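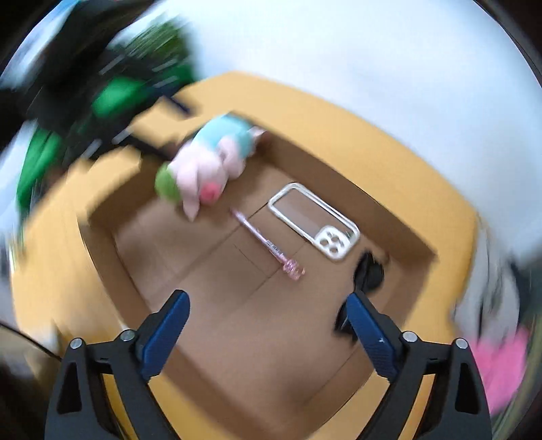

Lidow scenario group, minutes, June

Present: L. Rivas (chair), Pacheco, Wesitz.

1. Previous minutes accepted.

2. Prendska river crossing map. Setup limit stays at 1000 points per side. Defender reserves enter on turn 5, at the east road only. Pacheco asked for a second entry hex; not agreed.

3. Counter sheet. Artillery counter 206 has the wrong movement value. Wesitz to correct the file.

4. Rulebook. Line-of-sight wording across the rail embankment is still unclear. Leandro Rivas to redraft.

5. Playtest log. Entry 665 reopened, supply range query.

Closed 9:40 p.m.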